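JOLTDALE PUBLIC LIBRARY DISTRICT
Minutes of the Board of Directors, Regular Meeting
13th March

Call to Order
The Chair, Genalyn Cabrera, called the meeting to order in the Pelupessy Room. A quorum was present. Lajos Szilágyi recorded the minutes.

Approval of Minutes
The minutes of the previous meeting were approved with one correction. Under Branch Reports, "Sketer Road" should read "Sketer Lane."

Building and Grounds
The Director reported that the Ukholm Branch roof was patched after the February storm and that the ceiling tiles in the periodicals area have been replaced. The contractor recommends full replacement of the north section within six years. Members asked whether the work could be combined with the gutter project. The Director will obtain a written estimate for the May meeting. 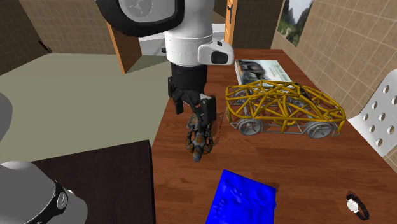

Simulated robot arm above a wooden tabletop, with a small dark figurine.

Circulation and Fees
Mr. Szilágyi presented the proposal to end overdue fines on children's materials. There are 230 juvenile cards currently blocked for unpaid fines, 67 of them at the Ukholm Branch. Replacement charges for lost items would remain in force – the proposal covers late returns only. One member asked that the notice to families be mailed as well as posted at the desks.
Motion to adopt the proposal, effective at the start of May. Moved by Szilágyi, seconded, and carried without opposition.

Hours of Service
The Board discussed a request from Sketer Lane patrons for later evening hours. Present staffing would permit one late evening per week if the morning opening on that day were moved back. No action was taken.

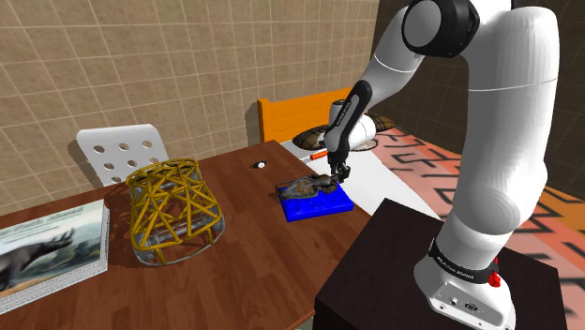 The Director was asked to survey patrons at the Sketer Lane desk and to report the results before any change in the schedule is considered.

Public Comment
One resident spoke in favor of restoring the large print shelf to its former place near the entrance. The Chair thanked the speaker and referred the matter to staff.

Adjournment
There being no further business, the meeting was adjourned after 16 minutes in closed session on a personnel matter. No vote was taken in closed session.

Respectfully submitted,
Lajos Szilágyi, Secretary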